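Visit report: student household manipulation project, Teneck open day

Filed by Renato Cabanatuan

I attended the Teneck open day on July 13, 2018, on behalf of the Dendow teaching group. The purpose was to see how the student project handles task definition and demonstration recording for domestic chores, and to decide whether our own second-year class could adopt the same format in November. The project is supervised by Lejla Babić. Stojan Kneževič ran the technical session and Boris Softić maintains the task sheets.

Task selection

The project covers 15 household tasks. Each is written up on a single sheet giving the start state, the end state, the permitted contacts and the conditions under which an attempt is discarded. Three of the tasks involve containers with removable parts, and most of the session was spent on these. Kneževič's position is that container tasks expose more weaknesses in a gripper design than pick-and-place does, and the discussion supported him.

The trash bin task is the one I followed most closely. It treats the bin as separate rigid bodies: the tapered outer body, the rim frame, and the white bowl-shaped part that is handled together with the frame. A person first performs the task by hand with a head-mounted view, and the students annotate the contacts afterward. The sheet specifies that one hand takes the rim while the other supports the curved surface from the underside. 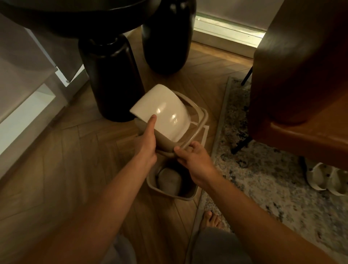 The difficulty for a two-arm system is that the two contacts are of different kinds. The rim offers an edge that a parallel gripper can pinch. The curved surface is smooth and glossy and offers no edge at all, so the second arm can only support it and must follow the rotation imposed by the first. The students model this as a leader-follower pair. Tormod Berge, visiting from Petkov, asked whether a suction cup had been considered. It had, and was dropped after tests showed that the cup lost its seal as the surface tilted. I would have liked to see those test records, but they were not on display.

Reflections were the second topic. Glossy white plastic under overhead light produces a bright spot that moves as the part is turned, and the contour detector used by the class tended to lock onto it. The current version masks saturated pixels before fitting the outline. Softić reported 9 failed fits in 42 recordings with the mask enabled. No figure was available for the earlier version, so the improvement cannot be stated.

Position marking

Start positions are marked on the floor with masking tape. The project does not use printed markers because the recordings are meant to take place in furnished rooms, with ordinary rugs and chairs left in place. The tape rectangle serves as a region, and the task sheet allows the bin to stand anywhere near it provided the front faces the operator. On the bin used here, the orange label on the front of the body gives a quick check of orientation.

I raised two objections. Tape strips with torn ends give an imprecise corner, which matters if the corner is later used to register the camera. Second, a herringbone floor has strong diagonal lines of its own, and an edge-based method will find them before it finds the tape. Babić accepted the first point and said that registration is done on the bin rim and the tape is for the operator only. On the second, the students are comparing a color threshold with the edge method. Results are due in November.

The closing step of the sheet has both hands on the lid, one at each side, with the thumbs on the front surface.

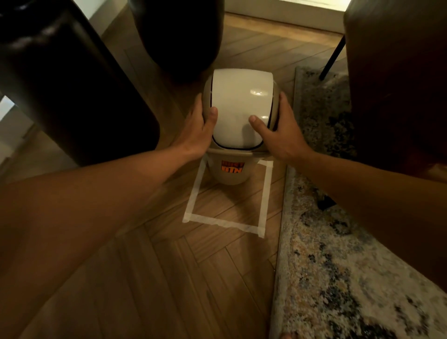

Suitability for the Dendow class

The format can be adopted with minor changes. The task sheets are clear and the equipment cost is low. I recommend that we start with the container tasks only, require cut tape ends, and keep discarded attempts on file. Fandedano has offered the loan of a second head mount, subject to a written request. The annotation software needs a separate review, as I did not see it run on a full recording.

Related items
Task sheet template, revision 3
Notes on leader-follower control for two arms
Petkov workshop: gripper pads and smooth plastics
Open day program, Teneck

Contact the Dendow teaching group | Copyright Dendow | Back to top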